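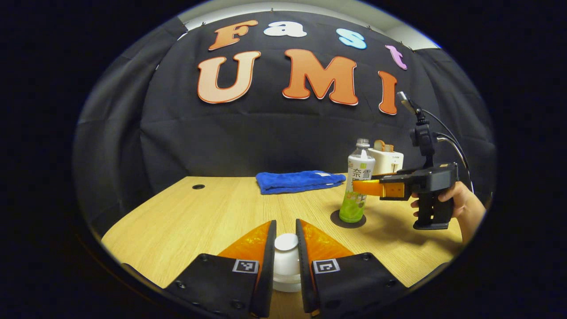

Tabletop setup, two hand-held grippers, view from one of them. Bottle on its coaster, toaster and towel behind.

Garel Tabletop Chores – data card

Status: usable, not finished. Last edit November 5, 2021.

What it is

Short demonstrations of small kitchen and table chores, done by a person holding grippers. Meant for training and testing policies that have to do the same job with an arm. The question behind it is a plain one – can a machine do the boring stuff in a kitchen yet. Short answer from our side: parts of it, on a good day, with the table set up nicely.

Contents

76 episodes, 14 tasks. One folder per task, one subfolder per episode. Task names are in tasks.txt, spelling is not always consistant, fix coming.

Tasks fall in 2 groups:
- one hand: pick up, put down, push, turn upright
- two hands: fold towel, hold bottle and open cap, bread out of toaster

Two-hand episodes have a left and a right stream. Start times can be off by up to 5 frames. Use sync.csv, don't trust the file times.

What works

Pick and place is fine if the object is hard and stands up by itself. Bottles mostly ok. Clear plastic worse than anything with a solid color. Liquid level changes the weight and the policy doesn't know that, so half full bottles get squeezed too hard or slip.

What doesn't

Towels. Folding from flat – sometimes. Folding from a heap – no. Bread tears or drops on the way out. Caps: gets a grip, then turns the whole bottle. Any chore with more than one step in a row falls over at the second step, usually with the arm happily carrying on with nothing in it.

So no, not ready for a real kitchen. Wouldn't leave it alone with a toaster.

Known problems

- wide lens, straight edges come out bent. Undistort first, script is in tools/
- markers on the fingers get lost in glare, gripper width is then filled in from neighbors
- towel_fold episode 14 ends early, skip it
- a few labels say "cup" where the object is a cap. Will redo in Febuary

Not included

No audio, no force readings. Rätsep kitchen recordings are a seperate set, ask first.

Contact

Recording and sync: Ivars Rimkutė
Labels, task list: Krystyna Szczepańska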